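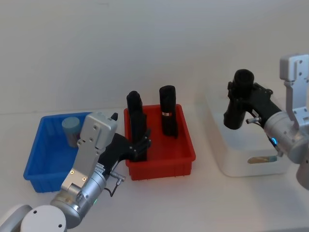

Blue bin, red bin and white box on the tabletop.

25 Dec 2018
By Mehwish Mengal

I have wanted a proper model of the brain on my desk since my second year of teaching high school biology, and every year I talked myself out of it because the good ones cost as much as a used bike. Then Trondau put out their 12-piece take-apart brain this fall, and my sister-in-law (bless her) got me one. I've had it in class for two weeks now, so I have opinions!

First, the good stuff. It splits down the middle the way you'd want, and each half comes apart into lobes, brainstem and cerebellum. The pieces hold together with little magnets instead of pegs. My old Niazi model had pegs, and by January of its first year half of them had snapped off inside the holes, so I was holding the temporal lobe on with poster putty. The magnets are strong enough that you can pick the whole thing up by the top and carry it across a room. I did this in front of 11th graders with my heart in my mouth and it was fine.

The folds are sharp and deep, and you can follow the big groove between the frontal and parietal lobes with a fingertip, which my students kept doing the whole time I was trying to talk. There's a nice view of the ventricles once you take the halves apart. The hippocampus is there too — sort of. It's molded into the inside of the temporal lobe and painted a slightly darker pink, and if you didn't already know where to look you'd miss it. For a model sold to people teaching memory and learning, I'd have made that a separate piece and charged me two dollars more for it.

Now the booklet. Oh boy. The numbers on the pieces are tiny, and two of them don't match the key. Number 9 is listed as the pons and it's very clearly on the medulla. I wrote to Trondau and a nice man called Ghassan Obeidat sent me a corrected sheet the next morning, so points for that, but please just fix it in the box.

The stand is the other weak spot. It's light, and the brain sits a bit high on it, so one bump of the desk and everything wobbles. Zeeshan Jadoon, who teaches chemistry next door, lent me a lump of modeling clay to weigh down the base and that did the trick.

Would I buy it with my own money? For a classroom, yes. For a college course I'd look at something with the deep structures as loose parts, and for a kid at home it's probably more brain than you need. Mine lives next to the stapler now, and the cerebellum has already been borrowed once without asking.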